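Ullwood forum > Manipulation > Methods

vorosfan
Putting this up before I lose my nerve. Table setting, two arms, one policy, trained on 1000 demos and then again on just 200 picked ones. The 200 did better!

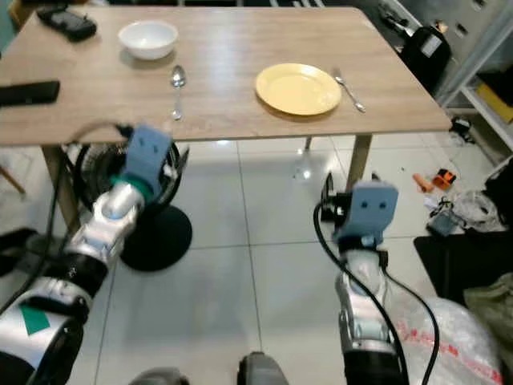
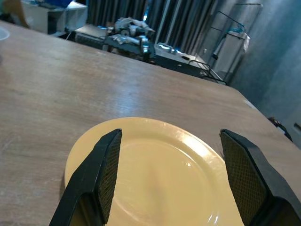
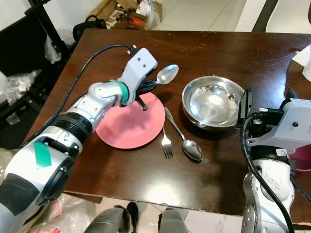
Attila Bozsik
Test engineer, Oviteck
Posts: 434

I scored each demo by how much the grippers hesitate near a dish, then kept the smoothest. Plates gained the most. Spoons barely moved, and I'm kind of stuck on why.

zuvero_kit
Smooth demos are easy demos, though. I bet you just threw out every awkward plate pose.

vorosfan
Fair, but I kept the start poses balanced (I did check). Test poses were the same for both.

tinlizard
How many seeds?

vorosfan
4 each. Yeah, I know, I want more too.

zuvero_kit
Then I'm not buying it yet. Run a random 200 and we'll talk. Spoons are probably a grasp height thing, btw.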